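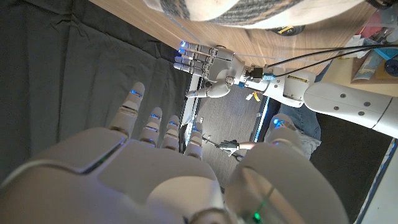

October 25, 2020

So the table is done. Or done enough that I've stopped walking past it with a piece of sandpaper in my hand, and at my house that counts as done!

If you were reading back in August you'll remember I drove out to Ovthorpe for a table I'd only seen in one blurry listing. It was $116, which felt like a lot for something covered in orange varnish and what I'm pretty sure was candle wax. The seller helped me get it into the car with the legs off and the trunk tied down with a bungee cord, and I went home on back roads with the flashers on, apologizing out loud to everybody behind me.

Then it sat. For weeks it lived on its side in the hallway and I hung coats on it.

What finally got me going was Yolandi Kekana, who a few of you know from the swap nights. She came by to return a casserole dish, looked at the table, scratched at the varnish with her thumbnail and told me there was good light wood under there and I should be ashamed of myself. (She was nice about it. Mostly.) I had the stripper on it by that evening.

I won't do the whole process – there are a million posts on stripping furniture and most of them are by people who know more than I do. But a few things I wish I'd known:

The orange stuff came off in big, satisfying curls on the flat parts and would not budge along the edges. I ended up going at the edges with an old loyalty card. A scraper left dents, and I have two of those dents forever now, down on the side that faces the wall.

I started sanding too fine. I was so scared of wrecking it that I went straight in with a gentle paper, and after an hour I had a very smooth, very orange patch. Go back to the coarse paper, be brave, and work up. I finished at 400, and my brother-in-law says that's overkill for a tabletop and he may be right, but run your hand over it sometime and then tell me that!

Also: vacuum between grits. I skipped it once and got these tiny swirls that only show up when the light comes in low. Guess who had to do the whole top over.

For the finish I went back and forth for ages. The man at Sollton (the hardware place with the good paint counter, not the one by the highway) tried to talk me into polyurethane, and I get it, it's tough and you can set anything on it. I just didn't want that plastic shine again after all the trouble of getting rid of it. I bought a can of Briem hard wax oil and did two thin coats with a lint-free cloth, then a third coat after I panicked over a water glass. The first coat was the best part of the entire project. The wood went from kind of chalky and gray to warm, and all this brown grain jumped out that I'd had no idea was there. I called my mom on video to show her. She said "very nice, is that where the cat sits now?"

It is where the cat sits now.

The other thing I did was measure my space again, which I should've done before I ever left for Ovthorpe. The table is longer than I thought. With the chairs pulled out you have to go through the kitchen sideways, and the drawer with the oven mitts opens only partway. I've moved the mitts. I looked at swapping the 4 chairs for a bench from Ditano that would slide right underneath, and I may still do it, but I've sat on that bench in the store and it's a little hard on the tailbone for a long supper. Opinions welcome! If you have a bench you love, tell me how long you can sit on it before you start shifting.

Things still on the list: one leg has a wobble I've been treating with folded cardboard. The underside is still orange, and I plan to leave it that way. I need felt pads before I scratch the floor any worse than I already have. And I want some kind of runner for the middle, something washable, since I'm a person who spills.

Next up is the little shelf that came with it. The seller threw it in for free and it has the same varnish, so I know what I'm in for. I'm giving my shoulders a couple of weeks off first, and I'll post the before shots once I've dug it out from behind the bikes.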